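Chapter 4
Form and Opening: How Children Learn to Compare Shapes

A child of two years does not yet know the word "star", but the hand can already search for the place where a star belongs. In this chapter we study how such knowledge grows, from the first attempts with the hand until the child can name a shape without touching it.

We begin with the findings of the Tolterbridge study, in which 2,069 children were observed at home and in nursery. After this we discuss the Hawthorne tasks, which are used again in Chapter 11. The reader should already be familiar with the terms "edge", "corner" and "outline".

Please note that matching and naming are separate skills. They should be assessed separately, also when the same material is used for both. 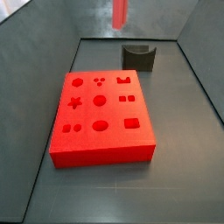
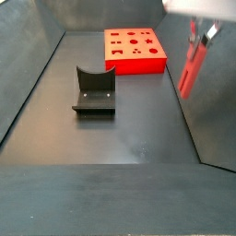
Figure 4.1 Red blocks with nine shaped recesses in three rows of three.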